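Week 4: House Rules for Household Robots 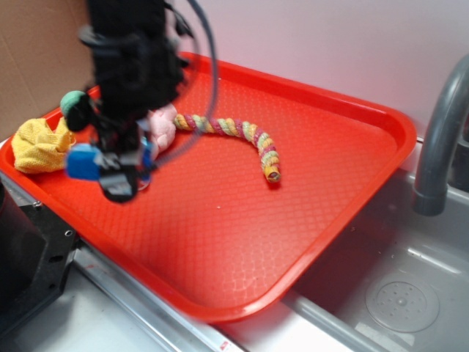

Okay, so last Friday we got through speed limits and stop buttons, and I promised we'd get to the stuff I really care about, the boring everyday habits. I love this part! The big safety standards tell you how hard an arm may push on a person and what has to happen when somebody hits the red button. They say very little about tidying up next to a sink, and that's where most of you will be working for your projects.

So these are the bench rules I use (half of them borrowed from Stavros Grgić, who ran the Oddale shop before me and was much stricter).

Know where the water is. If your arm works beside a basin, mark a line the gripper doesn't cross, and put that line in the software as well as in your head. Tape on the counter is for you, the arm can't read it.

Cables get slack, but only as much as they need. Move the arm through its whole reach by hand first and watch the loop the entire time. If it can snag a faucet, it will someday, probably while your back is turned.

Keep soft things in a tray. Cloths and plush and rope toys are lovely to practice on, they forgive a clumsy grip, but they also drag and tangle. A raised rim keeps the mess in one place. With rope, pick it up near the middle at first and go slowly, and keep your own fingers out until the arm has stopped.

One person on the stop button, always. Two people per bench, swap every 30 minutes. I know it's dull! Swap anyway.

Write down the failures. At Omerović we logged 100 tries per task, and the dropped ones taught me far more than the good ones did. Use the Storari sheet, one line per try, and please don't leave the "what happened" box blank.

For next time: write your own stop line and cable check for your bench, one page at most, and bring it on paper. If you share a bench, hand in one between you.

Grurudbridge Robotics Short Course | Questions? Ask at the shop desk | Back to top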